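Zasimholm Community News, July 2026

Summer Robotics Club Is in Full Swing (and There's Still Room for You)

If you've walked past Levchenko Hall on a Thursday evening lately and wondered why the lights were still on well past supper, the answer is the robotics club, which has had its best summer yet and shows no sign of wanting to go home. We have 30 students signed up this season, a few of them coming back for a third year, and the noise level when something goes right is really quite wonderful.

For anyone new to the club, our big project this year is called Julik, and it lives entirely on the computer. The students drive two robot arms in a simulated workroom, so everyone gets a turn and we don't have to find the money for a second set of motors (maybe someday!). It took a couple of evenings for people to get comfortable with the gripper view, where you look out between the two fingers and have to judge how far away everything is. Some of the younger ones took to it right away, I suspect from years of practice on the couch.

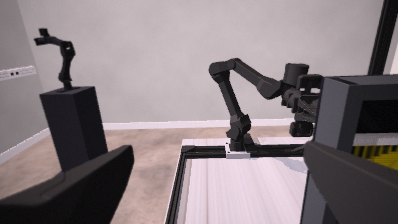 Getting Two Arms to Share One Table

Sharing is the theme of the summer, you might say. Each arm has its own driver, the two drivers sit side by side, and they have to talk to each other the whole time or the arms end up reaching for the same spot. We try to mix the pairs up every week, so an eighth grader might be teamed with a senior they've never spoken to before, and it's lovely to hear them go from whispering to bossing each other around in the space of one evening. 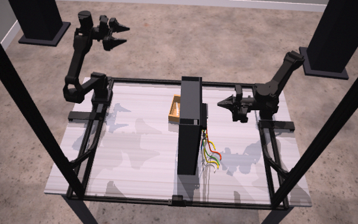 Patience has been the hardest thing to teach, and I include myself in that. Students naturally want to go straight in and grab, and we keep asking them to stop, look at the table from the other side, and plan a path first. It matters most when there are soft, floppy things to work around. Those red and yellow wires curling off the side of the black board are a fine case in point, as they stick out farther than you'd guess when you are only watching your own gripper. One pair wrote out their whole plan on the back of a pizza box before touching the controls, and I've asked if we can keep it for the bulletin board.

We also keep a log of practice runs, and as of last week the club had finished 68 out of 73, which made for a very cheerful snack break. The other five have been discussed at great length, believe me. The Westik Student Challenge comes up in August, and we're hoping to send two pairs and as many cheering friends as will fit in the van.
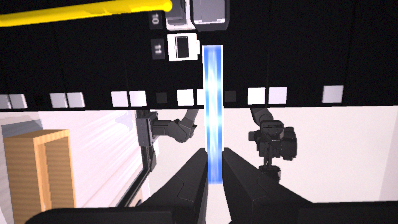
Both fingers on the blue and white bar, next to plates 10 and 11.

New members are welcome right up to the Challenge, and you don't need to know a thing about programming to join. Students should be at least 10 years old and should bring a water bottle and a notebook. Parents, if you have an old desk chair you'd be willing to part with, ours are wobbling badly, and you can leave it just inside the side door at Levchenko Hall any Thursday after five.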